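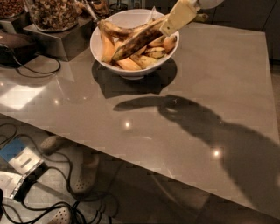 Figure 19. Gripper fingers in contact with a banana at the top of the bowl.

7.4 Recovering from a Grip Hold Fault (Code 507)

This section applies to the Brilik tabletop arm fitted with the Ferketti two-finger gripper, software release of Wednesday, April 26, 2023, or later. Operators using an earlier release should follow the procedure in Appendix C.

A Grip Hold fault occurs when the controller has commanded the fingers to open or close and the finger position does not change within the time allowed. The arm stops where it is. Motor power to the joints remains on, and the fingers keep whatever force they were applying when the fault was raised. Code 507 appears on the operator panel and is written to the event log.

The fault is most often reported during work with soft or irregular items, such as ripe fruit, bread and filled bags. Overripe fruit may give way under the fingers before the force reading reaches its set value. The controller then continues to close until the travel limit is reached.

CAUTION: Do not pull an item out of the gripper by hand while code 507 is showing. The fingers may move without warning when the fault clears.

CAUTION: Pressing Emergency Stop removes power from the joints. The arm may sag by as much as 40 mm before the brakes engage. If the gripper is over a bowl or other breakable container, use Hold in place of Emergency Stop unless a person is at risk.

To clear the fault:

1. Press Hold on the operator panel. Wait for the amber light to stay on.

2. Confirm that all persons are outside the marked reach of the arm.

3. Open the Gripper page and read the finger force. If the value is above 75 percent, go to step 4. If it is at or below 75 percent, go to step 5.

4. Select Relax. The force is reduced in small steps. Repeat until the reading falls to 75 percent or below. If it does not fall after three attempts, stop and go to Section 7.6.

5. Select Open Slow. Keep one hand on the Hold button while the fingers move.

6. Select Raise. The gripper moves straight up and stops at the clearance height.
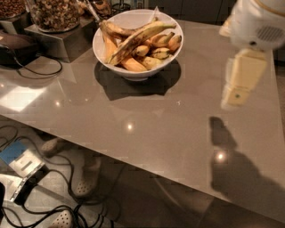
7. With the gripper clear of the container, press Hold again and check the finger pads for peel, pulp or other residue. Wipe the pads with a damp cloth. Do not use solvent.

8. Remove any split or crushed item from the work area. Return the container to its taught position if it has shifted.

9. Select Clear Fault. Code 507 should disappear from the panel. Run the Finger Check routine once with nothing in the gripper.

10. Resume the task from its first step. Do not use Continue after a Grip Hold fault, as the stored grasp position is no longer valid.

NOTE: On units supplied before December, the Raise command is found under Manual Moves and does not stop at the clearance height. Release the button when the gripper is above the rim of the container.

If code 507 returns within the same shift, lower the force limit for that item in the Item Table and record the change in the log. A third occurrence requires that the gripper be taken out of service. Tag the unit, export the event log and send both to the Dobson service desk at Ferthorpe. Units returned without a log cannot be inspected under the service agreement.

7.5 Replacing the Finger Pads

Pads must be replaced in pairs. Switch off power at the wall before starting.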